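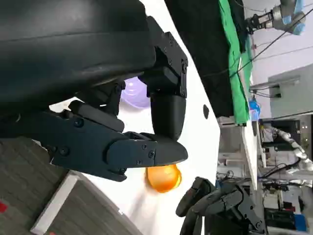

Wenche Sandberg had moved the orange ball 110 times before lunch, and Vidar wanted it done again.

"You're dropping your left wrist," he said over the headset. "It learns that too."

She lifted her wrist. Across the room the black hand lifted with it, a beat late. She had worked with the hands since October and still waited for that beat the way you wait for someone to finish a sentence.

The job was simple to say. One hand took the ball, the other received it, and the first let go. Wenche did it in gloves, from a chair, and the machine at Skimstead kept everything she did. Before this she had sorted eggs at Tangen for 20 years. She had told them so at the interview, and Nandi Molefe had written it down and underlined it.

She brought the finger and thumb in. She thought of eggs. Her shoulder hurt, so she turned her elbow out a little, which was how she had always done it on the line by the end of a shift.

"Good," Vidar said. "Save that one."

At four he switched her gloves off and told her to stay and watch it go by itself. She folded her hands in her lap. The arm came down over the table, stopped, and turned its elbow out a little.

"What's it doing that for?" Vidar said.

Wenche rubbed her shoulder. "It's tired," she said, and went to find her coat.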